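# Sorting the everyday dishes

February is when I go through the kitchen cupboards. This year I started with the plates and the one saucepan that gets used daily.
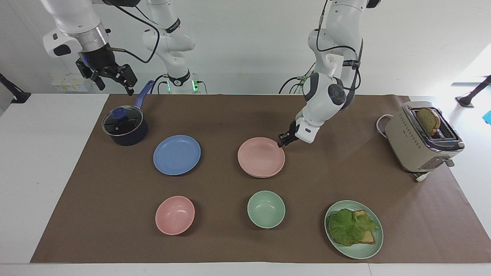 Saucepan with the glass lid, the blue plate, the two pink ones stacked. Brown paper underneath.

The paper came off a roll I bought in Turnov for wrapping parcels. It cost less than a tablecloth and I can write on it, so every shelf gets emptied onto it before anything goes back.

The saucepan is staying. I like a glass lid for rice and potatoes, and the blue handle is long enough to keep my hand away from the burner. It is also the reason the pan never fit the lower shelf. I measured the shelf at 59 centimeters wide, which leaves no room for the pan next to the mixing bowls. It now gets the spot by the stove, handle toward the wall.

The plates are from Clerano and I have had them for two years. We started with 13 in mixed colors and are down to fewer, mostly through my own carelessness at the sink. Blue and pink used to go in one pile. I have split them by color, pink on the right, because I was always lifting the whole pile to get at the bottom one.

The toaster goes back on the counter. I tried keeping it in a cupboard last winter and gave up after a week.

Still to do: the baking pans, the drawer under the oven, and the jars I keep saving. The jars will take the longest.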